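Gray Is a Color: Picking and Keeping a Plain Upholstery Fabric
Notes for the Cloltdale Home Sewing Evening, 2023-10-30

Before starting: pass the swatch ring to the left side of the room and the bag of cushion covers to the right. They meet in the back row eventually. Water on the lectern, lint brush in my pocket.

OPENING

Good evening, thank you for coming out on a Monday to hear a person talk about gray cloth for the better part of an hour. I love this stuff. I have loved it ever since I reupholstered my first chair, a horrible little thing from a yard sale in Konow, with a fabric I picked in five minutes under the shop lights and regretted for the next nine years. (Pause. Show the chair seat if the table isn't too crowded.)

Ask: who has a gray couch at home? Hands. Who has a gray couch and thinks of it as the boring choice? Keep your hands up, I want to change your mind by the break.

WHY PLAIN CLOTH IS HARD

A pattern is forgiving. If your seam wanders by a hair on a big floral, the flowers cover for you. On a plain cloth every seam is on show, every pucker, every place where you pulled harder on the left than on the right. So when someone tells me they want to start with "something simple, a plain gray," I'm delighted for them and I also tell them to buy an extra yard.

Then there's the grain. With a fine weave you can see the threads running if you get your nose down to it, and from across the room you can't, but you can still tell when they're crooked! Your eye picks it up as a sort of lean. Chalk the grain line on the back of the piece before you cut, then chalk it again on the next piece, and don't trust the fold from the shop.

(Hold up the Grimico remnant here. Stretch it on the straight, then on the bias. Let people in the front row pull it.)

FINE OR CHUNKY

Big, loopy weaves look wonderful in a store. They also catch on jean rivets, watch clasps, cat claws and the corner of every toy ever made. A finer, closer weave gives those things less to grab. It feels flatter under your hand the first time, I'll admit that, and a lot of people walk right past it to the nubby stuff on the next rack. Go back and sit on both. Rub your forearm along both, because that's the skin that will be on it in summer.

Rub counts: keep this short, people glaze over. The shop tag gives you a number for how many rubs the cloth took on a test machine. Two of the tags on the ring have numbers that are miles apart and I have used both at home quite happily, one on a reading chair and one on the couch where everybody lives. Think about where it's going first and then read the tag.

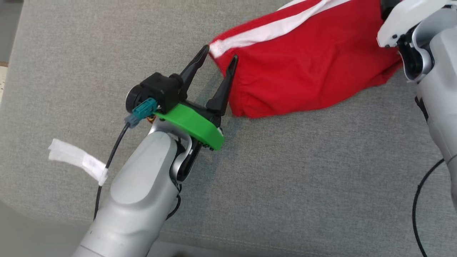

Light does more to a plain gray than dye does, and this is the part of the talk I get most excited about. Take one swatch around your house for a day and you will swear you brought home a whole stack of them. It goes bluish by a north window and muddy under a warm lamp. Look how it works even across a short stretch of one cloth: the gray weave on the slide gets lighter and brighter up toward the top left, and down in the bottom left corner it's darker, more in shadow. Now imagine matching a new cushion to that. Match it to which part? You take the swatch to the spot where the cushion will sit, you lay it flat in the same direction, and you look at it there in the morning and again after supper.

(If someone asks about pile direction, say it matters much more for velvet and get out the brown piece.)

Swatch size, please. The little square with the pinked edges is for choosing which big sample to ask for. D'Amico, the shop on the corner by the old post office, will lend you a large one over a weekend if you ask nicely and bring it back clean. Lay it over the arm of the couch and leave it. By Sunday you'll either have stopped noticing it or you'll be itching to take it off, and both of those are very useful things to know before you pay.

WHAT IT COSTS

My last couch took 3 weekends and came to nearly 800 dollars with the foam. The quote I had for having it done was 2000, and it was a fair quote, those people are good and they are fast. I kept some of the difference and spent the rest on better thread and a second pair of shears. Say clearly that foam is the expensive part! People budget for cloth and forget what's under it.

KEEPING IT

Vacuum with the soft brush, going along the grain, then across. Get down in the crease at the back of the seat where the crumbs live. Turn the cushions when you change the sheets so you remember.

Spills: blot with a white cloth, press and lift, work from the outside in. Please don't scrub. Scrubbing roughs up a fine weave and leaves a fuzzy patch that catches the light differently, and then you have a mark that no cleaner will take out. Test anything from a bottle on the underside first and let it dry all the way before you decide.

Pilling: the little battery shaver is fine, go lightly, keep the cloth flat with your other hand. Demonstrate on the old cushion cover. (Check the batteries during the break.)

Sun: a throw over the back of the couch in the bright months, moved around now and then so you don't get a throw-shaped patch.

QUESTIONS THAT ALWAYS COME UP

Can I dye a gray that I hate? A removable cotton cover, maybe. A fixed one, I wouldn't.

Does lint show? Yes, white lint on dark gray and dark lint on light gray. Middle gray hides the most, and a lint brush by the door takes care of the rest.

Is 70 inches of cloth enough for a bench seat? Measure the bench, then the drop on both sides, then the turn-under. Draw it on the flip chart if there's time.

AT THE END

The November evening is on piping and welt cord, same room, bring your own zipper foot. Collect the swatch ring before anyone leaves, the Grimico remnant too. Anyone who wants to try the shaver can come up to the front table.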